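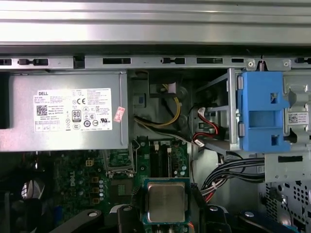 Khadija Kamel would have thrown hers out, and she told the whole room so before she had her coat off. Her old desktop had been sitting under the stairs in Sketthorpe since her son went off to college, it took up the space where the vacuum was supposed to live, and as far as she was concerned a computer that old was a heavy box with a plug. By the end of the afternoon she had the side panel off, her reading glasses on, and a good many questions about which cable went where.

She was one of the people who brought a computer to the first open repair day of the year at the Zisby workshop in Grerkville, held on 5th January in the long back room behind the shop. The idea is a simple one. You bring in a desktop that has been gathering dust, somebody who knows their way around sits down next to you, and you open it up together, clean it, check what can be checked and decide what ought to happen to it next. Some go home with their owners. Others are left with Zisby, to be set up again and passed along to households that have been waiting for one.

The waiting list is the part that keeps Femi Nwosu up at night. He started the repair days when Zisby was still sharing a room with a shoe mender, and he remembers when the list fit on the back of an envelope. It now has 54 names on it, most of them families with children who do their homework on a phone, and a few older people who would like to write to their grandchildren on something with proper keys.

"We passed on 193 computers last year, and I was proud of every one," he said, while hunting for a screwdriver that he had put down only a minute before. "But the list doesn't get shorter just because you're proud. People need to look in their closets. There are so many good machines sitting in closets!"

Desktop computers are what the workshop likes best, and if you have ever tried to get inside a thin laptop you will understand why. The big office models, the kind that used to stand in rows in every bank and insurance office, were made to be opened. Doaa Filali, who leads most of the benches and has a very calm way of talking to people who are afraid of breaking something, likes to begin her newcomers on a Dell of that sort. The power supply is a big silver box with its name printed right on the label, so you can hardly miss it, and the bright blue plastic on the drive carrier gives you something to look for when everything else in there is gray metal and cable.

"People look in and see spaghetti," Filali said. "So I ask them to find me the blue piece. Then we find the cables that run to the drive, the red one and the black one, and we talk about what they're for. One carries the data and the other carries the power. After that they stop being frightened of it, and they start asking whether they can take something out."

The answer to that is yes, though there is an order to it. Everyone at the benches starts by shutting the machine down and pulling the plug out of the wall, and then touches bare metal on the case before reaching in. Dust comes next, and there was plenty of it to go around. Filali has her people take the worst of it away with a soft brush and short puffs of air, holding the fan blades still with a finger so that they don't spin. She doesn't hurry anybody. One man spent the better part of an hour on a single fan and seemed entirely happy.

Power supplies stay shut. This is the firmest rule in the room, and it is written on a card at the end of every bench in Moataz Bennani's square capital letters. A supply may be unplugged, brushed off from the outside, or swapped for another one, but its own cover is never opened, because the parts inside can hold a charge long after the cord has been pulled. Bennani gives the same little talk on the subject each time, and the regulars can recite it along with him, which they do, rather loudly.

Drives get a good deal of attention too, and that has to do with privacy more than with repair. A lot of people hang on to an old computer for years because they aren't sure what's still on it: tax papers, wedding pictures, letters they never sent. At Zisby the owner decides. The drive can be taken out and carried home in a padded envelope, or it can be copied onto something newer and then wiped at the bench while the owner sits there and watches. Kamel chose the copy. She hadn't seen the pictures from her sister's wedding in a long time, and several people who had never met her sister were called over to admire the dress.

There was a lull in the middle of the afternoon when the tea ran out, and Amr Abdelaziz was sent across the road to Kołodziej, the bakery on the corner, which has been good to the repair days from the start. He came back with tea and with two trays of poppy seed rolls that he had not been asked to get. Food is kept to the table by the door, well away from the open cases, and for a while that end of the room was far more crowded than the benches.

Abdelaziz had come with a computer of his own, one that switched itself off whenever his daughter tried to watch a video. He had been told by a cousin that it needed replacing. Filali had him look at the fan over the processor, which was wearing something like a felt hat, and suggested they start there. By closing time he was putting the panel back on and planning to try it at home that evening with the longest video he could find. If it still shuts off, he is to bring it back, and she has promised to look at it with him again.

Money came up as well, as it always does in January. The workshop is asking its neighbors for help in raising $2,000 for memory, new drives and a supply of keyboards, which wear out faster than anything else and are almost never donated in a state you would want to type on. Nwosu said a jar on the shop counter had already made a nice start, and that he would be just as pleased with a box of working keyboards as he would with a check. Mice are welcome too. He asked that printers be left at home, please, however good they are, as the storeroom has all the printers it can hold and perhaps one or two more.

Anyone who would like to come to the next repair day can sign up at the shop counter in Grerkville. It costs $5 to take a seat at a bench, which goes toward parts and tea, and there's no charge at all for people who only want to drop off a computer. Bring the power cord if you can find it. A monitor isn't needed, as there are several in the room, but if you know the password to the machine it's a great kindness to write it down before you come. Tools are provided, and so are magnetic dishes for the screws, after an unhappy incident last fall involving a saucer and somebody's elbow.

Sketthorpe residents without a car can leave a computer at the village library during opening hours, with their name and phone number taped to the top. Bennani drives over to collect them and will bring them back the same way if they're going home to their owners. He asks that nobody pack a desktop in a laundry bag again, as the handles gave way on his front steps and he would rather not go through that a second time.

As for Khadija Kamel, her computer didn't go back under the stairs. She left it on the shelf by Filali's bench, with the side panel on and the cord wound up and tied, for whichever family is next on the list. She carried her sister's wedding home in her handbag, and she has put her name down for another seat. Her neighbor has two old desktops in the garage, and Kamel says she's already had a word with him.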